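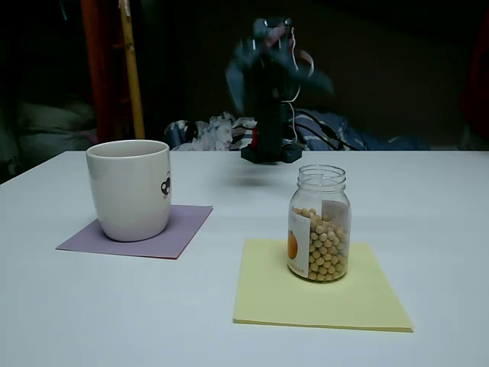

Soybeans, Jars and Soy Milk: Your Questions

I get a lot of email about beans. More than I ever expected when I started writing up my soy milk mornings at Hernilness, and a good share of it asks the same things over and over, so I've gathered the answers on one page. I'm a home cook with a small kitchen and a big bean habit. If you run a tofu shop you'll know plenty that I don't (and please write to me!).

Why do you keep your soybeans in a glass jar?

Mostly so I can see how many I have left. For years I kept them in the bag they came in, folded over with a clothespin, and I'd go to soak a batch at ten at night and find a sad little handful at the bottom. With glass I can tell from across the kitchen. When the jar gets down to half, soybeans go on the shopping list, and that's the whole system.

Glass also doesn't hang on to smells the way my plastic tubs do. I had a tub that once held curry powder and I swear those beans tasted of it through two washes.

Do I need to buy special jars?

No, please don't! Mine are nearly all old food jars. The one up top still has its label, the one with the orange fruit and the little green leaf, and I like it so much I've never soaked it off. Any jar with a threaded mouth will do as long as you still have a lid that fits it properly. Hold the jar upside down over the sink with water in it and the lid on. If it drips, use it for buttons.

I do own two Baert canning jars, which were a present, and they're lovely, but the beans don't keep any better in them as far as I can tell.

How do you get an old jar really clean?

Hot water and dish soap first, then a bottle brush for the shoulder under the threads, where the sticky stuff hides. If it still smells of whatever was in it, I put in a spoonful of baking soda, fill it up with warm water and leave it overnight. Lids hold smells far worse than glass does. Sometimes I give up on a lid and find another one.

Then it has to dry. I mean bone dry, mouth up on a rack, for a full day if the weather is damp. A bit of water in the bottom of a jar of dried beans will get you mold, and you'll lose the lot. I learned that one with a brand new bag of beans and I was cross all week.

If you want to keep the label, wash the jar by hand and don't let it sit in the sink. The dishwasher will turn a paper label to porridge.

Should I label the jar with a date?

Yes, and I'm bad at it. A strip of masking tape on the bottom with the month is plenty. My current one says November. I don't bother writing "soybeans" but my sister says I should, after the business with the dried chickpeas (they do look alike in a dim cupboard, and no, chickpea milk was not a hit).

How long do dried soybeans keep?

They stay safe to eat for a very long time if they're dry and the lid is on. The trouble is that old beans get stubborn. They take longer to soak, they cook unevenly, and the milk tastes flat. I try to use mine up within a year of buying them. If you come across a jar of beans of unknown age, soak a few overnight as a test. If they've plumped up and split cleanly between your fingers, go ahead. If some are still hard little pebbles, I'd put those in the bottom of a pie shell as baking weights and buy fresh.

Can I keep the jar out on the counter?

You can, away from the stove and out of direct sun. I have mine in a cupboard most of the time and bring it out when I'm measuring. Dexter Yazzie, who taught the bean class I took, kept his on an open shelf right by the window and went through them so fast it never mattered.

Do I need to sort through the beans?

A quick look, yes. Tip them out on something flat and pale and push them around with your fingers. You're after little stones, bits of pod, and any beans that are shriveled or very dark. I've found exactly one stone in all my time doing this, and I found it with a blender. Sort your beans.

How much do I soak, and for how long?

For a small batch I use half a cup of dried beans, rinsed, in a big bowl with lots of cold water. They'll swell to more than double, so don't be stingy with the bowl. I soak for 10 hours, which for me means before bed until after breakfast. In hot weather put the bowl in the fridge, or you'll come down to foam on top and a smell you won't enjoy. Drain them, rinse them again, and throw the soaking water out (my tomatoes get it).

Please don't soak them in the storage jar. People ask me this a lot! A jar that looks like it has oodles of room won't have it by morning, and then you've got a wet jar to dry all over again.

What's your basic soy milk?

Blend the soaked, drained beans with four cups of fresh water until it's as smooth as your blender will go. Strain it through a cloth into a deep pot and squeeze hard. Bring it up slowly, stirring the bottom, and stay with it, because it climbs the sides of the pot the second you look at your phone. Once it's bubbling gently, turn it down and simmer for 30 minutes. Raw soy milk isn't for drinking, so don't skip the cooking and don't taste it before it's cooked. Foam can look like a boil well before it's really boiling, so keep stirring and check underneath.

After that it's up to you. I add a pinch of salt and a little sugar. Tamsin Tillman, who writes to me every winter with improvements, puts a date in the blender with the beans, and I have to say it's very good.

My milk tastes beany. What did I do wrong?

Probably nothing, it's made from beans. It'll be milder if you rinse well after soaking and rub off some of the skins. A longer simmer helps too. So does serving it hot with a little ginger. And if you're used to store-bought, give yourself a few batches to get used to the flavor before you decide.

What do you do with the pulp?

Pancakes, mostly. It's called okara, and if you've cooked it through it goes into pancake batter, meatballs, or oatmeal without any fuss. It spoils quickly, so use it within a couple of days or freeze it flat in a bag.

Where did you get the cup with the little face?

I get asked about this more than I do about the milk! It's a plain white ceramic cup with two dark eyes and pink cheeks up near the rim, and I'm sorry to say I can't tell you where to find one. I've had it too long. I looked through the Brenura catalog for a twin and they had a bear and a frog but nothing with that expression. If anybody spots one, my email is at the bottom of the page.

Is it all right to pour hot soy milk straight into a ceramic cup?

Mine's been fine with it. I run it under the hot tap first if the kitchen is cold. For a cup with a printed picture I'd go easy with the scrubbing side of the sponge, since that's how my old Eretti mug lost most of a duck.

What do you use under the cup and the jar?

Squares of colored card. Lavender for the cup and a bigger yellow piece for the jar. They're just cut with scissors, and when one gets splashed it goes in the recycling and I cut another. On a white table everything shows, and soy milk dries to a ring that takes real elbow grease to get off. Cork coasters are more sensible. I like the colors.

The larger square is handy for beans too. Put the jar on it when you're scooping, and whatever misses the cup measure lands on the card. Fold it down the middle and pour them back in.

How do I get a soy milk ring off a white table?

Wet cloth, laid flat over the ring for five minutes, then wipe. Don't scrape. If there's still a shadow, a dab of dish soap on the cloth usually shifts it. I'd test anything stronger in a corner first.

Is it cheaper than buying soy milk?

For me, yes, by a fair bit, though I buy my beans in a big bag and I don't count my time. I once worked out that I was saving 50 cents a cup compared with the carton I used to buy, and then spent the savings on a better straining cloth. Your store will have its own prices.

Can I do all this with black soybeans?

You can! The milk comes out a grayish lilac and tastes a touch sweeter. Keep them in their own jar. Soak them for a couple of hours longer, and don't wear white when you squeeze the cloth.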